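Otau Parents Board > School Age (5-12) > School and Teachers

Thread: Lunch detention for talking, 2nd grade

diria_mom
Posted December 2024

My son is seven and in second grade. He got silent lunch twice last week for talking during morning work. Silent lunch means he sits at a separate table facing the wall and can't speak until the bell. The teacher sent home a slip for me to sign both times. The slip has a box for "parent consequence at home" and I'm supposed to write in what I did.

I left it blank the first time and she sent it back.

I'm not saying he doesn't talk. He talks all day here too. But I don't see why I have to punish him at six in the evening for something that happened at nine in the morning and that he already lost lunch over. Has anyone else had a form like this? What did you put?

------

k8sorensen
Re: Lunch detention for talking, 2nd grade

We had that box at our old school. I wrote "discussed at home" every time and it never came back.

------

Ereck
Re: Lunch detention for talking, 2nd grade

I'll be the one to say it. Fill in the box. She has a full class of seven-year-olds and she's asking you to back her up. If he knows there's a consequence at both ends he'll quit sooner. My two went through a strict second grade teacher and they were fine. Third grade was easy after that.

------

diria_mom
Re: Lunch detention for talking, 2nd grade

Ereck, I do back her up. I told him he needs to be quiet during morning work and that she's in charge of the room. What I don't want to do is take away something every single night. Last year it would have been every night.

------

Todor Petkov
Re: Lunch detention for talking, 2nd grade

I went through this with my daughter, so here is what we did in order. Some of it worked and some didn't.

1. Asked for the written policy. Ours was in the handbook and it said silent lunch was for behavior in the cafeteria only. Nothing about morning work. Check yours before you talk to anyone, it may say something different.

2. Emailed the teacher before going to the principal. I kept it short. I asked when in the day the talking was happening and who she was sitting near. The answer was that she had been moved next to her best friend in November. They moved her back and that took care of maybe half of it.

3. Gave her something to do at home between school and dinner where she could talk as much as she wanted. For us it was setting the table and helping with the food. She tells me everything that happened while she does it and I mostly say "uh huh." It's also when I found out she was finishing the morning worksheet early and had nothing to do after. 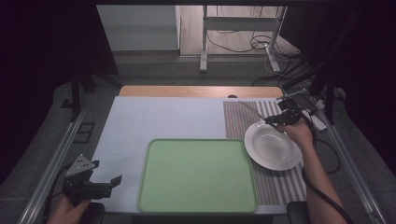
4. Asked if she could bring a book for when she finished early. The teacher said yes but it had to stay in the desk until the worksheet was checked. That part was a hassle for the first couple of weeks and then it was fine.

5. On the form, I wrote "we talked about it" and signed. The teacher did ask me about it at the conference. I said we don't add a second punishment for school things unless someone got hurt or something got broken. She didn't love that but she stopped asking.

What didn't work was a sticker chart. We ran it for 14 days and she lost interest on day 6.

------

k8sorensen
Re: Lunch detention for talking, 2nd grade

The finishing early thing is worth asking about. Mine did the same. He'd be done and start telling the kid next to him the answers, and that got called "disruption."

------

Ereck
Re: Lunch detention for talking, 2nd grade

Todor, with respect, your number 5 is how you end up with a kid who thinks school rules don't count at home. If my kid gets written up I want him to be a little nervous handing me the slip. I don't mean scared. But it should matter.

Moving seats I agree with. Any teacher will do that if you ask politely.

------

Todor Petkov
Re: Lunch detention for talking, 2nd grade

She was nervous handing me the slip. She cried in the car over the first one. She didn't need me to take the tablet away on top of it. Different kids, I guess. My son would have shrugged and I might have handled it another way with him.

------

lunchlady_2
Re: Lunch detention for talking, 2nd grade

I work in an elementary cafeteria, not a teacher. We have a silent table and on a bad day it has up to 14 kids at it. Most of them are there for classroom things, not for anything they did at lunch. I'm the one who has to keep them quiet and I can tell you it doesn't do much. They make faces at each other and get in trouble again.

Also a lot of them don't eat. They sit there mad and dump the tray. Ask your son if he's eating on those days, because I'd want to know that if he were mine.

------

diria_mom
Re: Lunch detention for talking, 2nd grade

I asked him tonight. He ate the crackers and the applesauce and nothing else, both times. He said his sandwich "felt too loud." I don't know what that means but I'm going to bring it up.

I looked in our handbook too. It says "loss of social privileges at teacher discretion," so she's allowed. It doesn't mention facing the wall. It doesn't mention the form either.

------

Ereck
Re: Lunch detention for talking, 2nd grade

Facing the wall is a bit much, I'll give you that. I pictured a regular table off to the side.

------

k8sorensen
Re: Lunch detention for talking, 2nd grade

Same, I missed that in the first post. I would ask about the wall first and leave the form for later -- if you bring up everything in one email she's going to answer the easiest part and skip the rest.

------

diria_mom
Re: Lunch detention for talking, 2nd grade

OK. I wrote her tonight and asked for two things. One, can he sit facing the room, and two, what is he supposed to do when he's done with morning work. I didn't mention the form. I wrote "talked with him" in the box and put it in his folder.

He wanted to know if he could write in the box himself. I said no.

------

Todor Petkov
Re: Lunch detention for talking, 2nd grade

Good email. Let us know what she says about the morning work.

------

lunchlady_2
Re: Lunch detention for talking, 2nd grade

Pack something soft on those days if you get any warning. Yogurt, banana, that kind of thing. The kids at our table will usually eat that even when they're upset.

------

diria_mom
Re: Lunch detention for talking, 2nd grade

She wrote back. He can face the room starting tomorrow. For morning work she said he can draw on the back of the sheet, but she wants to check it first because he's been skipping the last row. I didn't know about the last row. So I'll be having that talk with him after dinner.

------

Ereck
Re: Lunch detention for talking, 2nd grade

My younger one skipped the back page of everything for a year. Check his homework folder too.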